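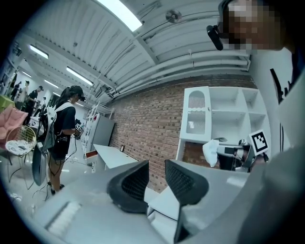 Ornthorpe Travel Trade Day: what we brought home

The alarm went off at an unkind hour, but I would do it again tomorrow! Ornthorpe has been running its travel trade day for a while now and I had never managed to get there, so when Anayeli Villaseñor offered me the spare seat in her car I said yes before she had finished the sentence.

The organisers gave the number of stands as 200, spread over two halls, and I must have stopped at a good share of them. City breaks had the best corner, just inside the main doors, and it was packed from the start. The talk everywhere was of second cities, the places people visit once they have ticked off the capital and want somewhere they can walk across in an afternoon.

My favourite stand was Xolalpa, run by Citlali Solís and Fulgencio Magaña. They put together walking weeks with small family guesthouses, 40 of them at present, and Citlali could tell me what you'd get for breakfast in nearly every one (I tested her, and came away very hungry). They are adding a rail option next December so that guests can skip the long transfer from the airport. I've asked for the timetable as soon as it exists.

Hasari were across the aisle with their new booking screens. I am slow with this sort of thing, but Cauã Queiroz let me make a pretend reservation for a party of nine with two late arrivals, and it went through without a single phone call. Our office would love that.

After lunch (a very decent cheese pie, and proper mugs) we squeezed into the side room for Evaristo Rosales of Grornent, who spoke on visitor numbers in small towns. His firm had surveyed 1,982 travellers, and 362 of them had picked their last trip from a friend's photos. He took questions for so long that the next speaker was waiting at the door with her coat still on.

A few notes if you are going next time:

Park at the north end, the walk is shorter.
Take a bag with a zip, the brochures are heavy.
The coffee by hall two is better and the queue moves.

I still have a pile of cards to go through, and Anayeli has already put our names down for the next one.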